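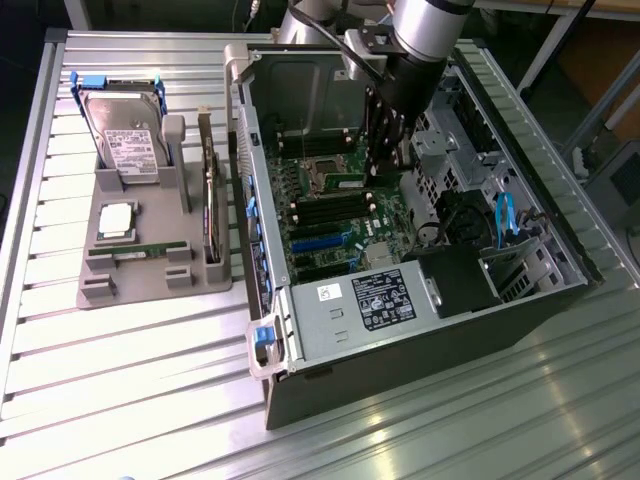
Home | Products | Support | Manuals | Contact

Zamard Backup Utility – Setup Guide
Section 4: Creating the first backup job

Print this page | E-mail this page

4.1 Before you start

The utility must be installed and licensed as described in Section 3. You need an account with administrator rights and a destination volume with more free space than the folders you intend to copy. The destination may be an external drive or a network share. It may not be the volume that holds the source folders.

CAUTION: Formatting a destination erases everything on it. Check the volume name twice before you confirm.

4.2 Preparing the destination

1. Connect the destination volume and wait until it appears in the Volumes list.
2. Select the volume and click Prepare.
3. Enter a label. Labels may contain letters, digits and hyphens, up to 30 characters. Spaces are converted to hyphens.
4. Choose Keep existing files or Format. Network shares offer only the first option.
5. Click Apply. The status column changes to Ready.

Note: If the status stays at Pending, close any open file window that shows the volume and click Refresh.

4.3 Defining the job

1. Open the Jobs tab and click New.
2. Type a job name. The name is used in log files and cannot be changed later.
3. Under Source, add the folders to be copied. Subfolders are included unless you clear the check box next to them.
4. Under Destination, select the volume prepared in 4.2.
5. Set the job type. The first run is always Full. Later runs may be Full or Changes Only.
6. Set Versions to Keep. The default is 4 and the minimum is 2. When the limit is reached, the oldest version is deleted at the end of the next successful run.
7. Set the schedule, or select Manual.
8. Click Save.

CAUTION: Encrypted jobs ask for a passphrase at this point. The passphrase is not stored and cannot be recovered by Support. Write it down and keep it away from the computer.

4.4 Running and checking the job

1. Select the job and click Run Now.
2. Leave the computer on until the progress bar closes. Sleep mode is blocked during a run – shutdown is not.
3. Open the Log tab. A completed run ends with the line "Job closed, no errors."
4. Click Verify to compare the copy with the source. Files changed after the run began are listed separately and do not count as errors.
5. Restore one file to a temporary folder and open it.

Error 40 means that the destination was disconnected during the run. Reconnect it and repeat step 1. The partial version is discarded automatically.

Section text: Raili Eskola. Last revised Wed 21 August.

Previous: Installation | Next: Restoring files
0 comments | 2 shares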